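Giving a tired black chair a proper going-over

I've had a lot of messages about chairs since I did the sideboard, so let's do one! I mean the sort you find in every spare room and half the cafés in Dolgate — black padded seat, curved back, thin metal frame. They go on for years if you look after them a bit, and they look dreadful if you don't.

You'll want a vacuum with a soft brush end, two cloths, a bowl of warm water, a small squirt of washing-up liquid and whatever screwdriver or Allen key fits yours. I use Goltora cloths, the thick ones, but an old T-shirt is fine.

First, put the chair on a hard floor if you've got one. Carpet hides the wobble. Then sit down in front of it, low enough to see along the rail at the far edge of the seat and up to where it meets the back. I used to do all this standing up, bent double, and my back told me about it for days afterwards. 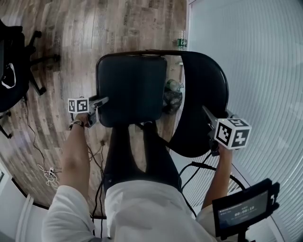 Sitting down to it: padded seat, curved backrest and the thin black rail along the far edge.

Vacuum the seat next, and go slowly round the seams (crumbs, always crumbs). Mix your water and washing-up liquid — 200 ml of water and 2 drops is loads — and wring the cloth out until it's barely damp. Wipe the seat from the back towards the front, then do the backrest, following the curve. Go over it all again with plain water and dry it with the second cloth. If yours is fabric, try a bit underneath first.

Now the frame. Black metal shows every fingerprint, so I give it a quick buff with the dry cloth and leave it at that. Please don't use the scratchy side of a sponge! I did that to a Barua stool once and I still turn it to face the wall when people come round.

Last job, tip the chair over on a towel and check the screws. Nip each one up a little, go round again, and stop when they feel snug. Set it back on its feet and rock it corner to corner. If it still knocks, stick a felt pad under the short leg.

Leave it overnight before anyone sits on it. I'm doing the Neta bench in May, if the garage ever warms up.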